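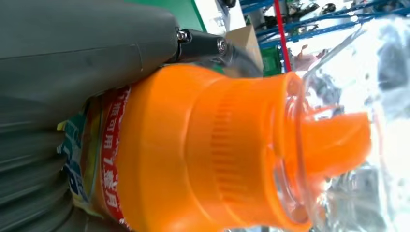 Section 3: Setting up your intake desk

Okay, so you've read the first two sections, you've got your login for Pratine, and you know which reception center you're going to. Now we get to the part I like best, which is the desk itself! I've set up more of these than I can remember (the first one was in Clulberg, in a school gym with one working outlet), and I still go down this list every single time.

Plan on 25 minutes if you're alone. With a partner it goes faster, unless your partner is Brijesh Sisodia, who will want to tell you about the old paper forms.

What you need

The tablet and its charger, the label printer, a pad of backup forms, the language card, and a box of pens. The backup pad holds 144 sheets. Check that yours isn't nearly used up before you leave the office. I once opened a pad in front of a family of six and found two pages.

Setting up

1. Put the desk where people can sit side by side with you. Please don't face them across it like a border officer. Many of the people coming in have already had that conversation several times on the way here, and it rarely went well.

2. Turn on the tablet and open Pratine. Wait for the green bar at the top. If it stays gray, you're offline, and that's fine, just skip to step 6.

3. Pick your center from the list. Mnguni and Mnguni North are two different places! Check the code on your badge.

4. Turn on the printer, hold the feed button until one blank label comes out, and tear it off.

5. Register a practice person. Use the name TEST TEST so the rest of us can find it and delete it later. If a label prints with a case number on it, you're ready.

6. Working offline: tap the menu, then "Hold records." The tablet keeps up to 32 records until it finds a connection again. After that it stops accepting new ones and you go to the paper pad.
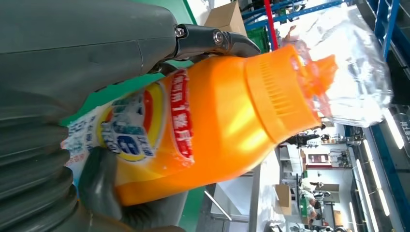

7. Lay the language card flat on the desk, facing the visitor. Let them point. Don't guess from a passport or a last name, and don't ask a child to interpret for a parent, even when the child offers (they always offer).

CAUTION: Never photograph anyone's documents with your own phone. Use the tablet. If the tablet camera fails, write the details down by hand and note "no scan" in the remarks box.

CAUTION: You are not deciding anyone's case. If somebody asks whether they'll be allowed to stay, tell them you don't know and give them the legal help sheet. I know how hard that is when they've been traveling for weeks and you're the first person to offer them a chair.

Note on family groups: Register the adults first, then link the children with the "Same household" button. If you forget the link, the system may put them down for separate rooms. Call Thandeka Tshabalala at the housing desk right away and she can fix it before the evening list goes out. Afterward it takes a form.

Note on names: Type the name the way the person spells it for you. If the passport spells it some other way, that one goes in the second field. Unathi Khumalo added that field after a lot of begging from me, so please use it.

Closing the desk

1. Check that the held records counter says zero. If it doesn't, carry the tablet somewhere with a signal and wait.

2. Put any paper forms in the sealed envelope, sign across the flap, and hand it to the shift lead. It doesn't go home with you, even overnight.

3. Take the label roll out of the printer. Heat from the charger shelf turns the labels black.

4. Plug in the tablet and sign the desk log.

If the printer jams, go on to Section 4.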